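Sim notebook, grasp planner, 4/24/18

Morning went on the planner crash Lwazi found yesterday. It only dies when two targets are close enough that their collision boxes overlap. The Samir branch was merging the pair into one lump, then asking for a grasp wider than the gripper can open, and falling over when no answer came back. Fixed by keeping the meshes separate until after the pose step. I've left the merge in behind a flag in case Jeptoo still wants it for the bin work (shout if not and I'll happily delete it!).

Then on to the awkward bit, the approach. I had the arm go to the pre-grasp pose over the pair and stop there, fingers open and pointing straight down, so I could look at what the pose estimator gets to chew on. Those two little assemblies are a pig to tell apart. Same sort of clear or light grey uprights, same brown cylinders, dark bases, and the front one covers the lower left of the one behind.

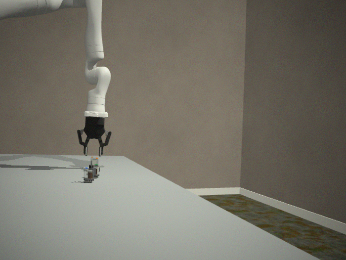
Pose estimates

Ran 2,000 seeds over lunch with the pair shuffled about a bit each time. 227 came back with the labels swapped, front for rear, which is a lot more than I'd hoped. Most of the bad ones are at small yaw angles, where the overlap is worst. I tried leaning on the coloured bits to split them (blue on the front one, orange and green on the rear) and it helped, but they're tiny and I don't trust them once we add noise.

Planning time is fine, 12 ms on the Trelgate box. No complaints there.

Still to do

Cast shadows off, same seeds, see if the swaps drop. I've a hunch the dark strip behind the parts is upsetting the segmentation.

Ask Sólveig where the February finger limits went, mine look too generous.

Second viewpoint from the right? Reiko reckons 2 views would sort it. Might be slow, worth a go on Thursday.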